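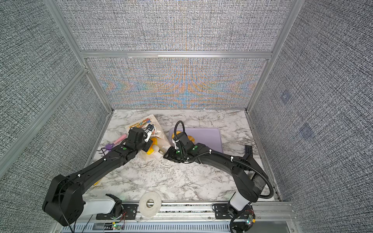
**Niltberg Seed Swap & Kitchen Garden Club** | Members' board > Soil and compost

**Thread: Kerngate "no-turn" compost starter, worth the money?**

**urell_lane_plot19** (07/02/2019)

The garden center on Urell Lane has Kerngate starter on the end shelf again. The box says finished compost in 70 days with no turning. Has anyone run it next to a plain heap? I don't mean "I used it and got compost." Leave a pile alone long enough and you get compost.

**mulchmonger**

Used it last October. Heap was dark and crumbly by spring. Good enough for me.

**urell_lane_plot19**

October to spring is a lot longer than 70 days.

**mulchmonger**

It was cold out. The box says results vary.

**claybound**

Of course it does. I read the ingredients and it's mostly bran and dried molasses. A shovelful of old compost brings more microbes than you'll ever need.

**3301beans**

Disagree with claybound a little. My heap is nearly all leaves and it just sits there. Anything with some nitrogen in it helps, and the box is easy to store. Stale baked goods work too if you bury them deep.

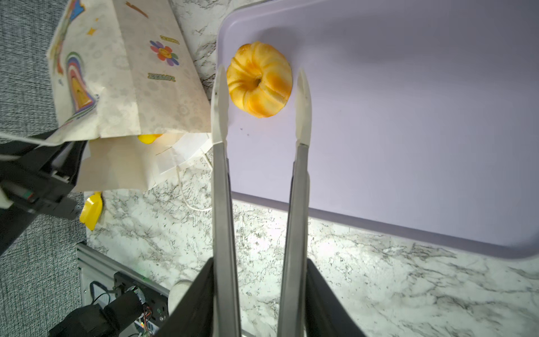

*Small ring-shaped pastry on its tray*

**claybound**

Bury one of those and you'll be feeding rats. Grass clippings are free.

**3301beans**

Never had a rat. I have a lid.

**mulchmonger**

The Ngcobo method people say up to 3000 worms per bin and skip starters altogether.

**urell_lane_plot19**

And who sells the worms?

I'll split my leaves into two heaps, starter in one, clippings in the other, same water for both. If there's a difference I'll post it. I'm not expecting one.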